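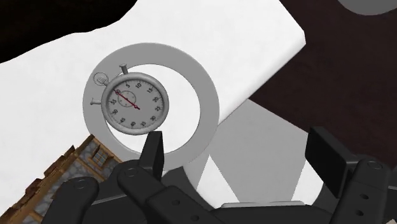
Llevo semanas dándole vueltas a la factura por horas de los abogados y sigo sin entender por qué la aceptamos con tanta mansedumbre. El sistema parece limpio: el profesional trabaja un rato, apunta el rato, multiplica por su tarifa y te lo pasa. Lo que compras es tiempo medido, y el tiempo medido suena a cosa seria. Pero un cronómetro gris de los de toda la vida, con su corona estriada y sus dos pulsadores, se pone en marcha y se para delante de quien quiera mirar, y el reloj de un despacho no lo ve nunca el cliente. Yo al menos no he visto ninguno. He visto una columna de decimales en una hoja, que es otra cosa.

El asunto que me llevó allí era pequeño. Dejé un piso alquilado, la propiedad se quedó la fianza alegando desperfectos que ya figuraban en el inventario de entrada, y después de dos correos sin respuesta decidí que era momento de que escribiera alguien con membrete. Busqué en Gastusero, que compara presupuestos de servicios profesionales, y acabé en un despacho llamado Dreda por la razón menos científica posible: me pillaba de camino al trabajo y tenía muchas estrellas.

De las estrellas hablaré luego. Primero el dinero.

En la primera visita me hablaron de 427 euros con el IVA incluido. La frase exacta, porque la apunté en el móvil al salir, fue «estos temas se suelen quedar en 427». Léase despacio. No dice que vaya a costar eso. Dice que suele, y además se suele quedar, como si los honorarios fueran un líquido que busca él solo su nivel. Yo oí un precio. Supongo que la mayoría de la gente oye un precio.

La factura final fue de 852 euros.

Antes de que alguien me escriba para decirme que tenía que haber pedido una hoja de encargo: la pedí. Me la mandaron por correo y la firmé, y eso es culpa mía y de nadie más, porque en la página 2, en un párrafo de letra corriente, ni siquiera pequeña, ponía que los honorarios se calcularían «conforme al tiempo efectivamente dedicado» y que cualquier cifra comunicada antes tenía carácter orientativo. Lo leí. Lo leí como se leen esas cosas, pensando en otra.

Lo interesante viene en el desglose. Pedí que me lo enviaran y tardaron nueve días, que confío en que no se facturen. El tiempo iba apuntado en décimas de hora, o sea en tramos de seis minutos, y cada gestión ocupaba como mínimo un tramo. Un correo mío que decía «Recibido, gracias» tiene su línea: lectura de correo del cliente, 0,1. Y la respuesta, que decía «Perfecto, seguimos», tiene otra: 0,1. Doce minutos de trabajo jurídico para un intercambio de buena educación. A partir de ahora voy a ser bastante más seco.

Hay también una «revisión de documentación» de 1,4 horas sobre un contrato de cinco páginas y un inventario de una. Puede que haga falta ese tiempo. De verdad que no lo sé, y ahí está el problema: no tengo manera de saberlo. Si el fontanero me dice que ha tardado una hora y media en cambiar un grifo, yo estaba en casa. Con el abogado estaba en mi casa yo y en la suya él, y lo único que circuló entre las dos fue la hoja con los decimales.

No acuso a nadie de inflar nada. Me inclino a pensar que cada línea corresponde a algo que alguien hizo. Lo que digo es que el redondeo siempre cae hacia el mismo lado, y que cuando uno pregunta por el redondeo le contestan que es «la práctica habitual del sector». También era práctica habitual cobrar el cubierto en los bares y dejamos de tragarla en cuanto alguien preguntó qué incluía.

Por curiosidad, y ya con la factura pagada, hice lo que tendría que haber hecho al principio: pedí presupuesto a otro despacho, Wullach, con los mismos papeles y el mismo resumen. Me contestaron en un correo de cuatro líneas. Precio cerrado por reclamación extrajudicial, burofax incluido y hasta tres rondas de negociación con la otra parte: 406 euros, impuestos incluidos. Si había que ir al juzgado, presupuesto aparte antes de dar un paso.

Aquí es donde el artículo típico se pondría a cantar las virtudes del precio cerrado, y no me fío tampoco. Un precio cerrado tiene su propia trampa. Quien cobra lo mismo trabaje mucho o poco tiene un motivo evidente para trabajar poco, y yo me habría quedado igual de ciego: antes no sabía si la hora y media era necesaria, y con Wullach no habría sabido si mis papeles los leyó alguien o los ojeó entre dos llamadas. Lo único que cambia es quién carga con el susto. Prefiero que no sea yo, lo reconozco, pero no confundo eso con que el servicio sea mejor.

Un detalle que me hizo gracia, por llamarlo de alguna forma. En el expediente había un anexo que hubo que traducir, porque la propietaria vive fuera, y lo tradujo un gabinete que se llama Đỗ. Facturaron por palabra. Venía el número de palabras, la tarifa y el total, y con el contador del procesador de textos comprobé en diez segundos que cuadraba. Ya sé que una traducción y una negociación no son lo mismo y que no se puede cobrar un argumento al peso. Aun así, fue la única línea de toda la factura que pude verificar por mi cuenta, y me produjo una paz desproporcionada.

Vuelvo a las estrellas, que las he dejado pendientes. Cuando elegí Dreda tenía una valoración altísima y decenas de reseñas. Las he releído con otros ojos. Casi todas hablan del trato: amables, cercanos, me cogieron el teléfono, me lo explicaron con paciencia. Todo cierto, por cierto, a mí también me lo explicaron con paciencia. Ninguna de las que leí menciona si la factura se pareció al presupuesto. Bastantes están escritas la misma semana de la primera consulta, cuando el cliente todavía no ha pagado más que la ilusión de que alguien se ocupa. Una reseña de un abogado antes de la factura vale lo que una reseña de un restaurante escrita mientras te traen el pan.

¿Y la fianza? La recuperé casi entera. Me retuvieron una parte por una persiana que estaba rota cuando entré, y decidí no pelearla porque ya sabía lo que cuesta una décima de hora. Hay quien me dirá que entonces de qué me quejo, que el despacho cumplió. Cumplió. Restando lo pagado a lo recuperado me queda una cantidad que da para una cena sin vino, pero cumplió.

Escribí a Dreda preguntando por la distancia entre los 427 y los 852. Me contestaron, muy correctos, que la otra parte se había mostrado «más activa de lo previsible» y que la cifra inicial era una orientación. Pregunté entonces en qué momento habían sabido que la orientación se había quedado corta, y por qué no me habían avisado en ese momento. A eso no me han contestado. Tampoco me han facturado la pregunta, de momento; miraré el buzón en mayo.

Si tuviera que volver a pasar por ello, pediría por escrito un tope y el compromiso de parar y llamarme al llegar a él. Se lo comenté al despacho de Wullach en el mismo hilo, por ver qué decían, y respondieron que lo hacen si el cliente lo solicita. Si el cliente lo solicita. O sea que existe, que es fácil y que está guardado en un cajón a la espera de que alguien sepa pedirlo por su nombre.

Dejo los comentarios abiertos. Me interesan sobre todo los de quienes trabajan en un despacho y apuntan décimas de hora cada día: cómo lo hacéis, si es sobre la marcha o el viernes por la tarde de memoria. Tengo mi sospecha, pero me gustaría leerlo de alguien que lo haga.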